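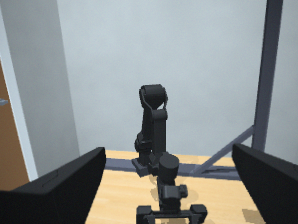

Zundevo Documentation Group, Bench Equipment

Support > Manuals > Ikutard Label Printer > Section 6: Loading and Calibrating Media

Applies to the desktop model with the standard roll holder. For fanfold stock, see Section 7.

Before you start

Turn the printer off and let the print head cool for two minutes. Place the printer on a level surface with enough clearance to open the cover fully.

CAUTION: The tear bar is sharp. Keep fingers away from it when the cover is open.

Loading a roll

1. Press both side latches and lift the cover until it locks at 90 degrees.
2. Slide the roll holders apart and insert the roll with the labels facing up.
3. Release the holders. The roll must turn freely.
4. Feed the leading edge under the media guides and past the tear bar by at least one label.
5. Move the guides in until they touch the liner. Do not pinch it.
6. Close the cover and press down on both corners until they click.

NOTE: Choo synthetic stock is stiffer than paper. Flatten the first few inches by hand before feeding it.

Calibrating the gap sensor

1. Turn the printer on and wait for a steady green light.
2. Hold FEED until the light flashes twice, then release it.
3. The printer advances up to 18 inches of media and stops at a gap.
4. Press FEED once. One blank label should come out, ending at the tear bar.

If the light turns amber, the sensor did not find a gap. Center the movable sensor under the liner and repeat from step 2. Black-mark stock requires the sensor type to be changed in the Ukinus utility first.

NOTE: Calibration values are kept when the power is off. Recalibrate after any change of label length or material.

Comments

Siu-fong Chiu: Step 2 of calibration gave me a full configuration printout. Holding the button past the second flash does that.

Tove Hjaltested: Same on mine. Does the sensor position need resetting for the narrow rolls?

Siu-fong Chiu: Yes, move it left until it sits under the labels.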